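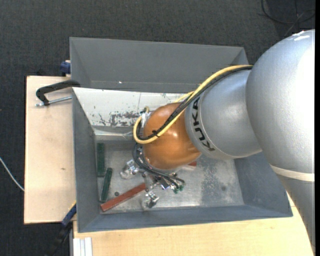 Page last changed: February

3.2 The bin

Bins are a joy to study once you start looking closely! We worked with 42 of them from the Gomska depot, all open at the top, and asked how their walls wear over a working life. Figure 2 shows a gray one with high, sloping walls. The whitish panel on its far inner side is scratched and chipped, while the left wall is a plain dark gray panel. Marks like these are what we scored, wall by wall, on the scale from 0 to 6 set out by Tsegaye in Section 2.

Figure 2. Gray rectangular bin with a whitish panel on the far inner side.

We had expected the floors to score highest. To our delight (and some surprise) the inner walls did, and the pattern held in the Podow set as well, where loads were limited to 80 kg. Section 3.3 takes up the corners, which deserve their own treatment.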